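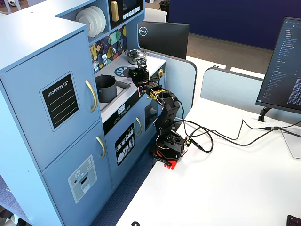
Przemysław Szczepańska asks if the stickers can go on after the shelf and the counter have been filled. They can, but it is slower, and the small ones near the sink are hard to press flat with a pot in the way. The steps in this section assume the Zomik kitchen is built, standing upright, and still empty.

5. Finishing the kitchen

Before you start

Have the sticker sheet, a dry lint-free cloth and a plastic card ready. The old card from the Flandenik pack works well if you still have it. Allow 67 minutes for the whole section if you are doing it alone. Clean the panels with a barely damp cloth and let them dry fully. Do not use furniture polish - the stickers will not hold on it.

CAUTION: Small parts. Keep young children out of the room until the kitchen is finished and the backing paper is in the trash.

5.1 Refrigerator doors

1. Close both doors and check that they line up. If the upper door sits low, loosen the hinge screws half a turn, lift the door, and tighten again.

2. Peel the top edge of the SHOPPING LIST sticker and fold the backing down the width of a finger.

3. Set the top edge against the upper door, leaving clear space between the sticker and the handle. Smooth downward with the card, pulling the backing away as you go.

4. Fit the dispenser sticker on the lower door the same way.

Note: The lines on the shopping list are for show. Chalk will mark the surface and can be wiped off, but wax crayon stays.

5.2 Counter front and burner

5. Wipe the black strip under the sink once more. Fingerprints show up here more than on the painted parts.

6. Apply the clock sticker. It reads 09:25 and has no working parts, so there is no battery to fit.

7. Put the blue burner sticker on the counter. Lay it in place with the backing on first and set the pot on it to test the position. Leave room for the pot to slide off toward the back.

8. Press from the middle outward. Small bubbles usually go down overnight. Larger ones can be pricked with a pin and pressed flat.

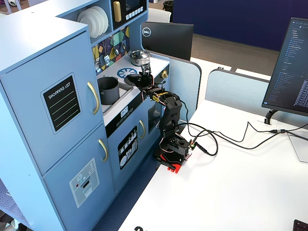
A parent in Sikside wrote in to say that her plates kept tipping until she packed them closer together, and that she would have liked to read this in the first edition. It is now step 9.

5.3 Shelf, hooks and sink

9. Stand the plates on edge on the open shelf next to the microwave. Push them together so they lean on each other. A half-filled row will slide.

10. Hang the small utensils on the hooks along the backsplash. Put the heaviest ones on the hooks nearest the wall studs if your kitchen is fixed to the wall.

11. Place one pot in the sink and the lidded pot by the burner. Both should lift out with one hand. If the sink pot sticks, turn it so the handle clears the rim.

CAUTION: Do not pour water into the sink basin. It has no drain, and water left standing will get into the panel edges.

5.4 Checking the backsplash

12. Run your palm slowly over the pattern from left to right. You are feeling for raised edges where the sheet meets the side panels.

13. If you find one, warm it for 23 seconds with a hair dryer on low and press it down with the cloth. Hold it until it cools.

14. Look along the wall from the side, with a lamp on if the room is dark. Ripples that can't be seen from the front will show at that angle. Minor ripples are normal and do not need to be fixed.
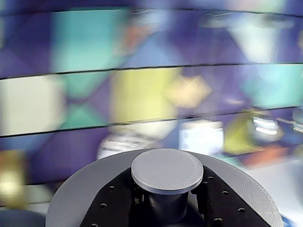

Round gray platform and black plate, with the patterned wall behind.

Note: Backsplash sheets sold separately under the Brzozowska name are the same size but use a stronger glue. They cannot be lifted and moved once they are down, so mark the top corners in pencil first.

5.5 Lower cabinet door

15. Open the door and check that nothing is catching inside. Close it again before you apply the sticker. On an open door the panel flexes and the sticker goes on crooked.

16. Hold the dish rack sticker against the door with the plates at the top. It is easy to get this one upside down while it is still on the sheet.

17. Keep it level with the top of the door and clear of the handle. Smooth from one short side to the other, not from both ends at once.

18. Open and close the door a few times. If the sticker rubs on anything, trim the corner with small scissors - a craft knife will go through the paint.

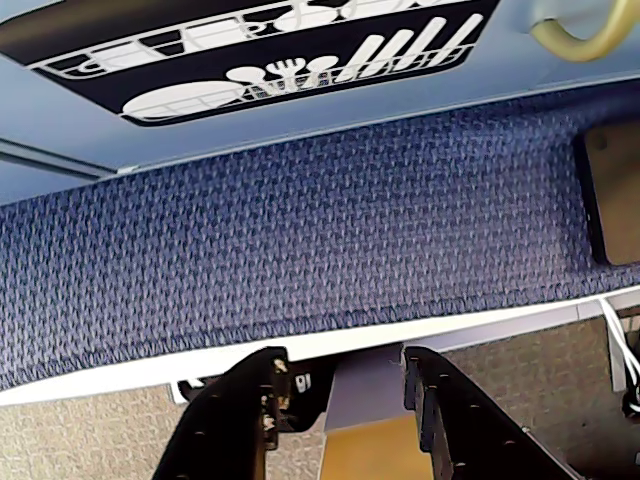
5.6 Placing the kitchen in the room

19. Move the kitchen with two people, one at the refrigerator end. Take the pots and plates off first. Do not pull it by the counter.

20. On carpet, press down on each end and check for rocking. Use the thin felt pads from the hardware bag under the end that lifts. On a hard floor, use all the pads.

21. If it stands next to a desk or table, open every door all the way and see that it swings freely.

22. Go over the handle screws by hand after the first week of play and again in August if the kitchen has been in a hot room. Replacement screws are listed in section 9.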